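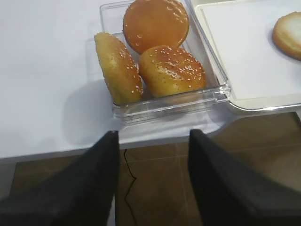 What is a build-your-own burger table? Burger parts set out in clear boxes with a tray in the middle, and people put their own together in whatever order they like.

1 comment · 14 shares

GROSSTEAD: Vimmont, the catering supplies and party food firm, is bringing out its Futau burger table this July. Clear containers, a big white tray with a raised rim, paper to go on it, and a short printed guide on what goes where. Orders open at 9am on launch day from the Grosstead shop and by phone. First run is 1000 sets. No second run planned before autumn.

The idea is simple enough. Buns on the left. Lettuce, patties and tomato within easy reach. Tray in the centre, so that whoever is building has room for their elbows and the crumbs land on something you can lift away.

Futau was put together for village halls, school fairs, works dos, birthday teas. Anywhere with a plain table and a queue. Vimmont has sold trays and tubs seperately for years and customers kept asking which ones went together. Now they come in one carton.

The guide runs to five steps and starts with the bottom bun, cut side up.
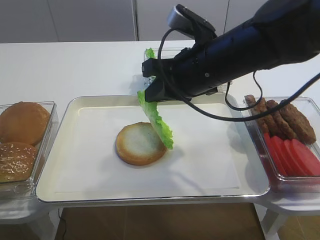 Lettuce next, or patty next, that's an old argument and the guide takes a side. Lettuce first. It keeps the juice off the bread for a bit and gives the patty something to sit on. Tear off any thick stalk at the base or the whole burger leans. Cooks who prefer it the other way round are free to ignore us, plenty on the test days did.

Three test days were held at Grosstead before the set was signed off. Main findings, in brief:

Low sides on the bun box. Tall sides meant squashed buns and a lot of fishing about.

Clear walls all round. People at the back of the queue want to see what's left, and so does whoever is refilling.

Patties and tomatoes side by side but kept apart. Slices laid overlapping are far easier to pick up than a wet pile. Same goes for patties, stand them on edge in a row and each one lifts out clean.

Mixed buns are fine. Put seeded ones in with plain if that's what the baker had. The guide does ask that tops and bottoms are split beforehand, it saves a surprising amount of faffing at the table.

Change the paper often. One sheet per sitting, more with children.
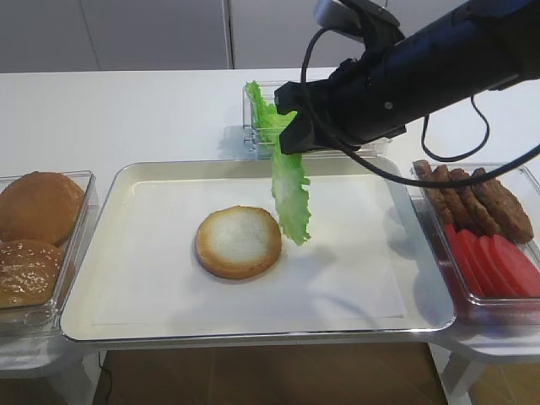 Lettuce gave the most trouble of anything on trial. Long leaves look good and hang over the edge of the bun nicely but they want folding once before the patty goes on. Wash them early, dry them well, and keep the box at the back of the table out of the sun. Short inner leaves are easier for small hands. Shredded was tried and dropped, it went everywhere.

The tray was supplied by Jeon, which also made the lids. Jeon's lids fit all the boxes in the set, so a half-used tub of tomato can go straight back in the fridge. Replacement lids sold in packs of three.

Everything washes up by hand in warm soapy water. Please dont put the clear boxes in the dishwasher, they cloud.

Food is not included. The guide has a shopping list that can be cut out and stuck on the fridge, with room at the bottom for sauces, cheese, gherkins and anything else. No sauce bottles in the carton this time, although Vimmont is looking at it.

Hire sets will be available from the Grosstead shop for local groups, collected the afternoon before and returned clean by noon the day after. Groups wanting more than one set should ring ahead as stock is shared with the wedding side of the buisness.

Samples of the tray and boxes can be sent to food and homes desks on request. Please give a delivery address and say if the printed guide is wanted too.

ENDS

Press enquiries: Vimmont press desk, Grosstead. Phones answered until 5pm.

Share this · 14 shares · 1 comment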